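Session 4: What does the cell cost before anybody plugs it in?

Okay, last time we left off with Rimantas asking why the quote from Jornex came back so much higher than the arm's list price. Good question, and it's pretty much this whole session!

I always tell people to start the budget from the table up. The arm is the line everyone remembers. Then there's the pedestal (Plorkwood wants 289 for theirs, before shipping), the gripper, the fixture, the fingers for the gripper, and the spare fingers, which you'll want sooner than you think. Put each one on its own line, please. If I see "misc. hardware" on your sheet again I will send it back, and Oda can tell you I mean it.

We're planning the cell in simulation first, so have these open while you fill in your sheet.
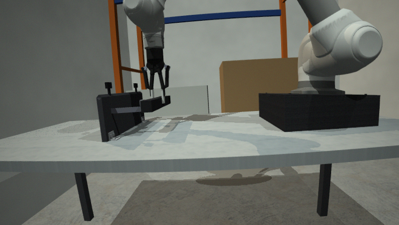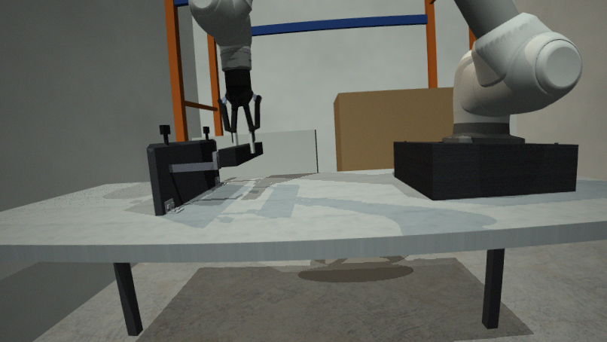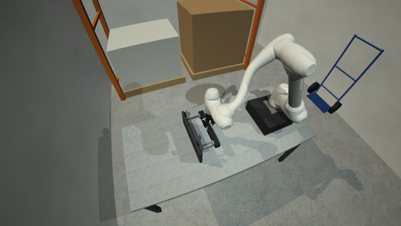
Now, fixtures. Most of you budgeted zero, and I get it, they look like something the shop can knock together on a slow afternoon. My number for the practice budget is 600 for design and machining, plus 64 for knobs, pins and fasteners. Vivek got 943 for the same job from Simholm, but that included a second revision. I'd pay for the second revision (I have never once gotten a fixture right on the first try).

Floor space is the other one people skip. Racks, pallets, a hand truck, somewhere for a person to stand with the lid off a control box... it all has to fit, and if your building charges departments for space, that's a yearly cost and belongs on page two.

For next time: finish the sheet, mark every price as quoted or guessed, and bring one item you'd put off until May if the money ran short. Tõnu has the blank template if you lost yours.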